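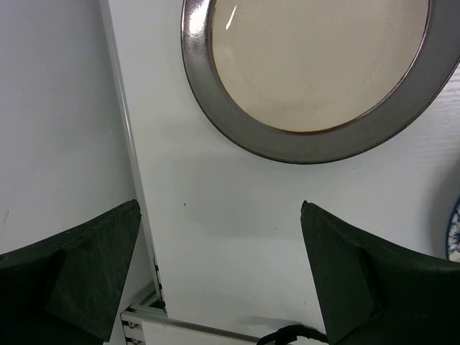
HOUSE AND KITCHEN

Plates for the hall: what we have and how to look after them

The new crockery for the Brerevdale hall kitchen has been unpacked and is ready to use. Most of it came from Hayley Holroyd, who was clearing her late aunt's house and offered us the lot before it went to the saleroom. We are grateful to her. It replaces the old canteen plates, which had chipped badly over the winter and were taken out of use in January.

The dinner plates are the ones with the pale speckled centre and the wide dark rim. They are large, and they take a full Sunday roast without anything sliding over the side. The rim has a shine to it and picks up the light, so finger marks show. A quick rub with a dry tea towel before they go on the table is enough.

The blue and white plates are a different matter. Jucélia Medeiros brought those back from Guimarães over several visits and has lent them to us for the summer lunches. They are for cake and fruit. Please keep them out of the oven and do not stack them under the dinner plates, as the heavier ones will scratch the pattern. They have their own shelf, to the left of the urn.

Washing up is by hand only. Hefin Gwilliam tried one of the dinner plates in the dishwasher at home, and after 3 washes the rim had started to go dull. Warm water, ordinary washing-up liquid and a soft cloth will do the job. No scourers, please, and no soaking overnight.

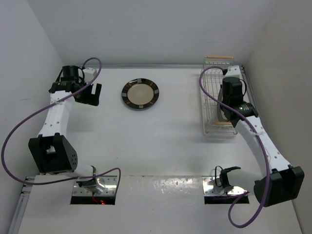
Plates should go into the wire rack one at a time, with a gap between them, and be dried and put away before the kitchen is locked. Last month a stack was left damp in the cupboard and the bottom ones had to be washed again.

The work surface needs wiping down at the end too, including along the metal strip, where crumbs collect. Ataberk Duman has left a small brush for this on the hook by the door. Please put it back there — it has already gone missing once.

We are still short of side plates. If you have eight or more that match and would like to pass them on, speak to Ivone Sales, who keeps the kitchen list. Odd ones are welcome for the craft table but cannot be used for lunches. We could also do with a second rack, as the present one fills up quickly when there are two people washing.

The next lunch is on 30th July. Helpers for the washing up should put their names on the sheet inside the kitchen door.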